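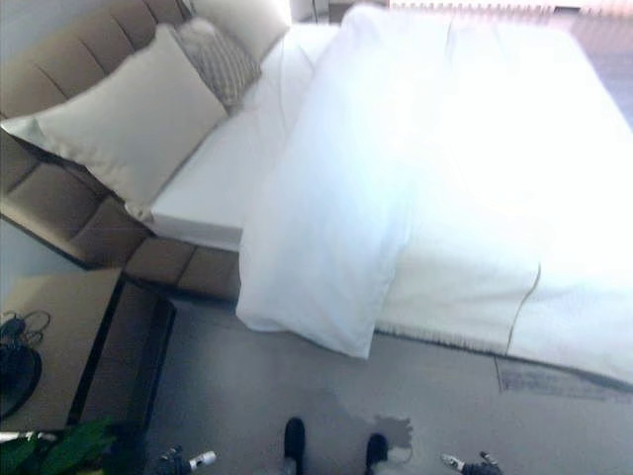 软包床的床头布面落了灰,用普通吸尘器能弄干净吗?

表面的浮灰可以,缝线凹槽里的灰要换窄口扁嘴,再配一把软毛刷。我用的是 Camomis 的手持布艺吸尘器,用了将近五个月,下面写写使用感受。

机器是7月买的,促销价257元,标配一个宽刷头、一个扁嘴、一根软管和一个充电座。备用滤芯另卖,一盒两只40元。同价位还看过 Pilturel 的一款,吸力标得更高,但是没有软管,只能整机举着用,所以没选。

先说重量。机身拿在手里不算沉,连续举过肩膀就累了。清理竖着的布面时,我把机身放在床垫上,只拿软管那一头,这样能做完整面床头不用歇。软管拉直以后会往回缩,劲不小,换位置时要用手扶一下机身,不然会被拖倒。

吸力分两档。低档对付浮灰和短头发够用,绒感面料也不会被吸起来贴住刷头。高档适合床垫,用在薄的枕套和靠垫套上会把布吸进去,得用另一只手把布绷紧。带织纹的靠垫套我都用低档,顺着纹路走两遍。

扁嘴是我用得最多的配件。竖条软包的缝线处最容易藏灰,宽刷头压不进去,扁嘴从上往下慢慢拖一遍,灰就出来了。嘴口是硬塑料,没有包边,走得太快会在布面上留下浅印,用手掌抹一下能消。床侧围靠近地面的那一段,灰比床头多,需要趴下来弄,软管长度刚好够。

续航方面,满电低档能做完一张双人床的床头、侧围和床垫正面,再加一张单人沙发。高档掉电很快,只够做床垫一面。充满电要一个晚上。

尘杯容量不大,家里有猫的话中途要倒一次。倒灰按钮离握把太近,我误按过两回,灰直接落在刚换好的床单上。滤芯可以水洗,说明书写的是完全晾干再装回去,我冬天放在暖气旁边要一天半才干透,所以还是买了备用的。

噪音比家里的立式吸尘器小一些,高档时电视要调大声。说明书上没有标分贝数。

有几件事它做不了。布面上的汗渍和油印要另外处理,我用的是 Gudeta 的布艺干洗泡沫,先在床头背面试过不掉色才往正面喷。螨虫的效果我没有办法验证,包装上写的那些就不评论了。靠垫里面的填充物也吸不到,该拆洗还得拆洗。

售后联系过一次,充电座指示灯不亮,客服让寄回,第六天收到新的,运费是他们出的。

评论区有位叫 Oda Wikström 的读者问皮质床头能不能用。可以,但是只用软毛的宽刷头,扁嘴容易划伤皮面。

优点:软管好用,低档不伤布,配件接口卡得紧。
缺点:倒灰按钮位置不合理,扁嘴太硬,滤芯干得慢。

如果家里是木床或者铁床,买它的意义不大,一块湿抹布就行。软包床、布沙发多的家庭可以考虑,价格在200元上下时更合适。

更新:12月8日补充,滤芯换到第二只,吸力和刚买时没有明显差别,宽刷头的毛有点外翻,还能用。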